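Rapport d'avancement, deuxième période
Atelier de tri et de remise en vente de bijoux et petits accessoires, site de Balavmont
Rédaction : Yu-na Oh. Relecture : Ji-hoon Seol.
Destinataire : fonds Vedgate, suivi des subventions

1. Rappel de l'objet

La subvention de 4 000 euros accordée par Vedgate couvre l'équipement et le fonctionnement de l'atelier, où sont triés, nettoyés et remis en vente les bijoux fantaisie, montres et bracelets donnés à la boutique. La première période avait été consacrée à la collecte. Celle-ci a porté sur le tri proprement dit et sur la préparation des lots destinés au point de vente de Fukcombe.

2. Dépenses engagées

À la fin de février, 1 000 euros restaient disponibles. Les dépenses de la période concernent les présentoirs, les sachets, les piles de montre, le fil élastique et une partie du loyer. Le poste éclairage a été reporté : le devis reçu dépassait ce qui était prévu et nous en attendons un second. Les factures sont classées dans le dossier partagé, dans l'ordre des paiements. Il manque encore celle du fil élastique, réclamée au fournisseur.

3. État du tri

L'inventaire compte 301 pièces enregistrées. Les bracelets de perles forment la catégorie la plus fournie, suivis par les montres à bracelet métallique. Les bagues et les boucles d'oreilles sont peu représentées, et les boucles arrivent souvent dépareillées. Elles sont gardées dans une boîte à part en attendant une décision sur leur usage. Yu-na Oh propose de les céder à un cours de loisirs créatifs. La question vous est soumise au point 6.

Sur l'ensemble, 35 pièces ont été écartées : fermoirs cassés sans pièce de rechange, métal trop attaqué, verres de montre fendus. Elles ne sont pas comptées dans les 301.

Le tri se fait désormais sur une table couverte d'un tissu épais à poils longs. Les essais sur plateau nu n'avaient pas donné satisfaction, les perles roulaient et les boîtiers se rayaient. Le tissu clair retient les pièces et permet de bien voir les couleurs des perles transparentes. Il a un défaut : les petits fermoirs s'y accrochent, et il faut le secouer et le passer à la brosse à la fin de chaque séance.
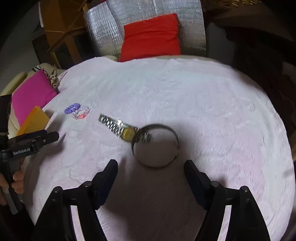

Les bracelets de perles sont posés à plat, regroupés par couleur, puis contrôlés un par un. On tire légèrement sur l'élastique, on vérifie le nœud, on remplace le fil si nécessaire. Les joncs et anneaux rigides passent ensuite, avec un contrôle du pourtour au doigt pour repérer les arêtes. Les montres viennent en dernier, car elles demandent plus de temps : ouverture du boîtier, changement de pile, réglage, nettoyage des maillons à la brosse souple. Une montre qui ne repart pas après changement de pile est vendue comme bijou, avec une mention sur l'étiquette.

L'étiquetage suit le modèle Koo, que nous utilisions déjà pour la vaisselle. Il a fallu réduire le format, l'étiquette d'origine cachait la moitié du bracelet. La nouvelle version porte le prix, la catégorie et un numéro d'inventaire.

4. Difficultés rencontrées

La principale tient à l'identification des métaux. Nous n'avons pas les moyens de distinguer avec certitude l'argent du métal argenté lorsque le poinçon est absent ou illisible. La règle retenue est d'indiquer « métal argenté » ou « métal doré » dans tous les cas douteux, et de fixer le prix en conséquence.

La séance du mercredi a été supprimée deux fois pour cause de salle indisponible. Le retard est en partie rattrapé, sauf pour les montres. Ji-hoon Seol, seul formé à l'ouverture des boîtiers, ne peut pas en traiter davantage par séance. Une deuxième personne commencera à s'y exercer au cours de la prochaine période.

5. Prochaine période

Fin du contrôle des montres. Livraison du premier lot à Fukcombe, bracelets et joncs uniquement. Achat de l'éclairage, si le second devis est acceptable. Mise à jour de la grille de prix après les premières ventes.

6. Points soumis à votre accord

Report du solde du poste éclairage sur la période suivante.
Cession gratuite des boucles d'oreilles dépareillées.
Achat d'un second jeu d'outils pour l'ouverture des boîtiers, à prendre sur le poste petit matériel, sans modification du montant total.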